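피오르 수상 휴양지 '셸브레드', 6월 26일 여름 시즌 개장
호수 숙박동 83곳 예약 개시, 비는 여전히 무료로 제공

수상 레저 기업 누코(Nuko)가 운영하는 휴양지 셸브레드(Skjelbred)가 6월 26일 여름 시즌 문을 연다. 카바우(Kavau) 호수 남쪽 기슭에 자리한 이곳은 옛 채석장에 물이 차면서 생긴 만을 끼고 있다. 화강암을 캐내던 시절에는 누구도 이 자리에서 휴가를 보내고 싶어 하지 않았다. 펌프를 끄고 한참을 내버려 두자 사정이 나아졌고, 누코는 이를 '장기 개발 전략'이라고 부른다.

올해 가장 큰 변화는 숙박이다. 물가에 늘어선 숙박동이 83곳으로 늘었고, 이 가운데 59곳에는 전용 계류장이 딸려 있다. 나머지 숙박동 손님은 공용 부두를 쓰게 되는데, 아침마다 이웃의 배 대는 솜씨를 감상할 수 있다는 점에서 오히려 인기가 높다. 지난 시즌 셸브레드를 찾은 숙박객은 2,641명이었다. 그중 재방문객은 1,497명으로, 날씨를 이미 겪어 본 사람들이라는 점에서 회사는 이 수치에 각별한 의미를 두고 있다.

에일리프 호블란(Eilif Hovland) 누코 대표는 "호수는 깊고 물은 차갑습니다. 안내 책자에는 '상쾌하다'고 적었습니다만, 들어가 보시면 어느 쪽 표현이 맞는지 금방 아실 겁니다"라고 말했다. 수온이 마음에 들지 않는 손님을 위해 부두 끝에는 장작 사우나가 새로 들어섰다. 지난 2월 시험 운영 때는 직원들이 좀처럼 나오지 않아 점검이 예정보다 길어졌다.

전기 유람선 '페니부라(Fenivura)호'도 운항을 시작한다. 채석장 절벽과 갈대섬을 한 바퀴 도는 노선으로, 선장은 보르그힐 탕엔(Borghild Tangen)이 맡는다. 해설은 노르웨이어와 영어, 한국어로 제공되며, 바람이 세면 세 언어 모두 잘 들리지 않는다. 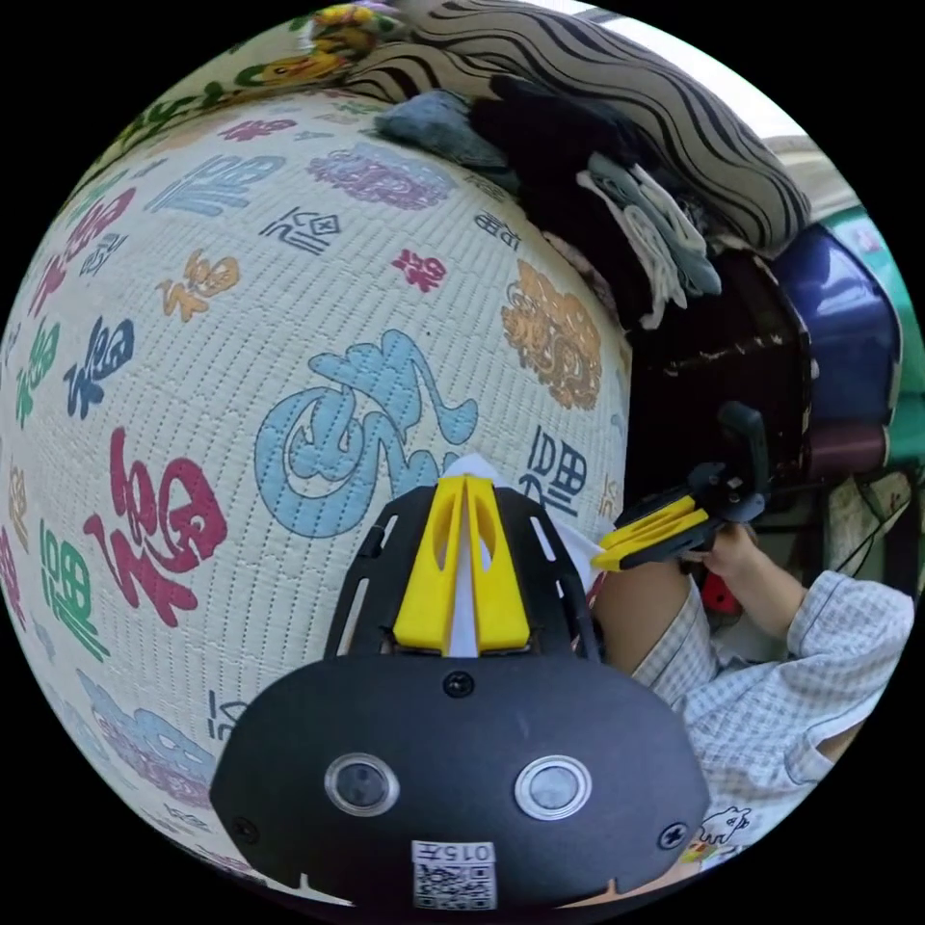

한국어 서비스는 유람선 밖으로도 넓어진다. 접수처에서 한국어 안내도를 받을 수 있고, 식당 차림표에도 한국어 설명이 붙는다. 번역을 감수한 요나탄 리에(Jonatan Lie) 고객지원 팀장은 훈제 송어 항목에서만 네 번을 고쳐 썼다고 한다. 한자를 읽는 손님이라면 누빔 매트에 색색의 서체로 찍힌 '福' 자도 알아볼 것이다. 하늘색 글자는 획이 소용돌이치듯 굽어 있고 빨간 글자는 굵은 붓글씨 모양인데, 뜻은 똑같이 '복'이다. 복이 맑은 날씨까지 포함하는지는 약관에 나와 있지 않다.

예약은 누코 홈페이지와 전화로 받는다. 반려견은 동반할 수 있으나 카누에는 한 마리만 태울 수 있다. 낚시 허가증은 접수처에서 판매하며, 잡지 못한 물고기에 대한 환불은 하지 않는다.

취재 문의: 누코 홍보실 울라 비크스트룀(Ulla Wikström)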